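CLISHAM RECALLS GRIPPER FINGER COVERS AFTER PARTS COME LOOSE DURING PICKING

Free replacement kits to ship in April; customers asked to lower grip force until fitted

Clisham is recalling the soft finger covers supplied with its Skirkine two-finger gripper after receiving 14 reports of covers slipping or tearing while the gripper was holding an object. Two of the reports involved a minor injury to a person standing near the robot. In both cases a full beverage can was dropped from above table height and struck the person's foot. Neither person needed hospital care.

The recall covers 3,518 pairs of finger covers. The gripper itself, its motor and its control box are not affected. Customers do not need to send back the arm or the gripper.

What went wrong

The cover is a thin sleeve that fits over each finger and gives it a better hold on smooth items. It is kept in place by a lip molded into the open end. Clisham's tests found that on the affected parts the lip was made too thin. After repeated closing on hard, round objects such as cans, the lip stretches and the sleeve can creep toward the fingertip. Once it has moved far enough, the object can turn in the grip and fall.

The gripper's sensors do not detect this. The control software reads finger position and motor current, and both stay within normal limits while the cover is sliding. For that reason no warning is shown and the arm does not stop. A software update that checks for unexpected finger movement during a lift is being tested, but it is not part of this recall and customers should not wait for it.

"We should have caught this before the parts shipped," said Lizelle Visser, head of product safety at Clisham. "Our life test used boxes and soft packets. It had very few cans in it, and cans are what pulls the cover off. The test has been changed."

The first report came from Golel, a company that uses the gripper to clear and restock tabletops. Its staff noticed that cans were landing on their sides after being set down, and at first put it down to a placement error in their own program. Yolotzin Figueroa, operations manager at Golel, said her team spent almost 40 hours checking the program before someone pulled on a cover and it came off by hand.

"The packets were fine the whole time, so we kept looking in the wrong place," Figueroa said. "I'd tell other users to check the sleeves first."

What customers should do

Switch off the arm and wait for the status light to go out. Pull gently on each finger cover toward the tip. If it moves, stop using the gripper until the replacement has been fitted.

If the cover does not move, the gripper may stay in use at the reduced grip force setting given in the recall notice. Do not lift glass, open containers or hot liquids. Keep people outside the arm's reach while it is carrying anything, and repeat the pull check at the start of each shift.

Do not glue or tape a cover in place. Glue weakens the sleeve material, and tape can catch on the drawer handles and table edges the gripper works around.

Replacement kits

Each kit contains two new covers, a retaining ring for each finger and a printed instruction sheet. The new covers are made by Snorradóttir and have a thicker lip. No tools are needed. Kits will be sent free of charge to the address on the original order, starting in April. Customers who bought a gripper secondhand can request a kit through the Clisham service desk.

Old covers should be thrown away once the new ones are on. 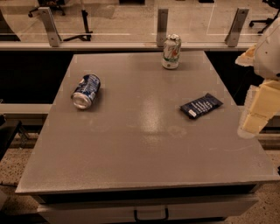 Tabletop work with two cans and a snack packet, gripper at right.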